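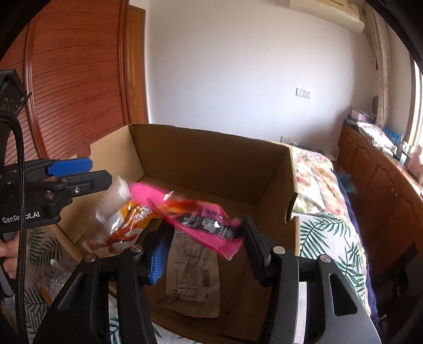

Crinkly packets slip or pop when my home-built arm picks them out of a box

Wulan Govindasamy

I am building a small arm on a bench at the Nududstead shared workshop, and I do a lot of the testing at home in the bedroom. The job I have set it is simple enough on paper: take snack packets out of an open cardboard box, one at a time, and put them down next to it. I want it to cope with whatever is in the box, so shiny bags, paper pouches and small plastic packets all mixed up.

Before letting the arm have a go I work through the picks by hand, with grippers I hold and close myself. That part is fine. I can feel when a bag is about to go and I squeeze a bit more. The arm can't feel anything. It closes to a set width and lifts, and one of two things happens. Either the bag slides out halfway up, or the jaws come in too far, the air is pushed to one end and the seam opens. I have swept up more crumbs than I would like.

The arm is a Wirmont kit, second-hand, with the wrist rebuilt. The gripper is my own, printed, two fingers, driven by a single Pichon 909 servo through a pair of gears. The finger pads are smooth rubber sheet, 2 mm thick, stuck on with contact adhesive. The servo gives me position but no force reading. The controller is a Pralden board and it does let me read the current to each motor, though I have never used that for anything.

Paper pouches are much better than the shiny ones. Packets lying flat on the bottom of the box are the worst of all, as the fingers hit the cardboard before they get hold of anything.

What should I change first? I could buy a better servo, make softer pads, or write something cleverer in the software. I don't want to do all three if one would sort it out. The budget is small and I would like to keep the gripper I have.

oldlathe

Pads first. Smooth rubber on shiny film is poor as soon as there is any dust on it, and crisp and sweet bags leave salt and grease behind. Wipe the pads and the outside of the bags with a cloth damped with a bit of washing-up liquid, let them dry and try again before you spend anything. It might surprise you how far that gets you.

Then put something softer on the fingers with ribs or grooves across it. Run the ribs sideways, at right angles to the direction the bag wants to slide. Cast silicone is good if somebody at the workshop has a mould going. If not, the foam-backed kind of ribbed matting sold for toolbox drawers will do for a test. Thicker is better here. With 2 mm of rubber on a stiff printed finger there is nearly no give, so a small error in closing width turns into a big change in squeeze. That is why you go from slipping to bursting with nothing in between.

Don't glue the new pads on. Use double-sided tape until you know you like them.

Marrowfield

I had much the same trouble on a sorting machine for seed packets. The pads are worth doing but I would look at the current reading as well, as you already have it and it costs nothing.

What worked for me:

Close the gripper slowly in small steps and read the motor current at each one. With nothing between the fingers the current sits at a steady low level. When the pads touch the bag it starts to climb. Pick a value a little above the steady level and stop there. You need to find that value by trial, and it will be different for paper and for film.

Lift a small way, a finger's width or so, and stop. Read the current again. If it has dropped, the bag is slipping, so close one more step and try the lift again. Set a limit on the number of extra steps or you will be back to popping bags.

The reading will be noisy. I averaged 60 samples at each step and that smoothed it out. Ignore whatever comes in just after the motor starts to move, as there is always a spike.

Two warnings. Geared printed fingers have friction, and the friction changes as they wear, so check the steady level at the start of each session. Also, if your supply is sagging the numbers mean very little. Mine ran from 24 volts through a cheap converter and I chased a fault for most of March that was only the converter.

On where to grip: stay off the middle of a full bag. The middle is where the air is, and squeezing there is what opens the seam. Come in near one end, where the film is gathered and flatter, and let the bag hang. It will swing, so slow the arm down on the way over the edge of the box.

For the flat ones at the bottom I never found a good answer with two fingers. Tapering the tips helps. Tilting the whole wrist so that one finger slides down the wall of the box and under the packet helps more, if there is room. You could also prop one side of the box up on a book so that everything slides to the low end.

bexhall_dan

just get a suction cup, everyone uses suction for bags

Wulan Govindasamy

Thank you all. I tried the cleaning first and it did make a difference, though less on the really crumpled bags. I then taped ribbed matting to both fingers and the slipping has mostly gone. Bags still burst if one is fatter than the last, so I am going to work through the current method next. The Pralden board gives a very jumpy reading and I can see why you averaged it.

Dan, I did look at suction. On a wrinkled bag the cup leaks round the folds, and I would need a pump, which I don't want running at home in the evening. I may come back to it for the flat ones.

The book under the box works, by the way. I used a bit of wood.

Last updated: Sun 21 June

Comments

pennyfarthing2: Same problem here with tea bags in paper envelopes. The ribbed matting left small marks on the paper but nothing tore.

K. Stroud: Is the drawer matting the black sort or the thin see-through sort? The thin sort has hardly any grip.

oldlathe: Black, foam-backed. The thin stuff is no use.

Marrowfield: One thing I forgot – put a hard stop on the fingers so they can't close past touching. It saves the gears if the reading fails.

gantry_sue: Would cutting the front of the box down help with the wrist tilt? Mine always catches on the rim.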